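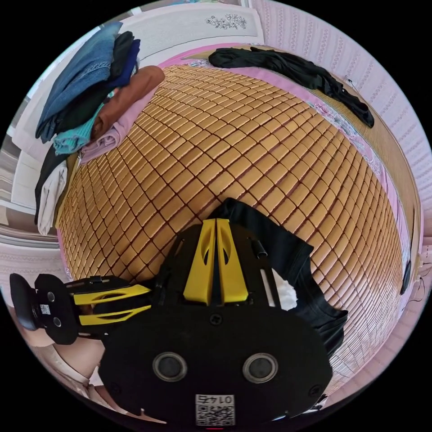 The Tresero hand-held gripper over a black garment, folded clothes on the left.

I've been using the Tresero pair for a month now, so this is the follow-up I said I'd write in October. The kit is two hand-held grippers, two chargers and a login for the upload page. You pick things up with the yellow fingers and the lenses record what you do. The recordings go toward teaching robot arms to fold laundry.

Setup was easy. The manual is thin and the page on finger alignment is wrong, but Aled Lougher at Hamgate sent me a corrected one the same day.

T-shirts are fine. Jeans are fine once you learn to grab the waistband first. Thin black fabric is the hard one, and I still drop a sleeve more often than I'd like.

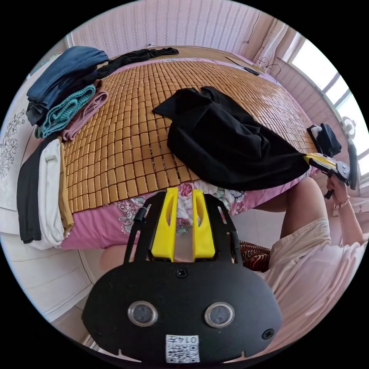 My wrists get tired before anything else does. I do 80 folds, stop for tea, and go back if I feel like it. The Falier set I tried before this had a softer handle, but its fingers slipped on knitwear and I sent it back.

My upload count stands at 2,813 clips. Of the last 300, the site rejected six, all for moving too fast. I would like a beep when that happens, so I could redo the fold right away.

The deposit is 100 dollars and you get it back on return. I'm keeping mine through the winter. Towels are next.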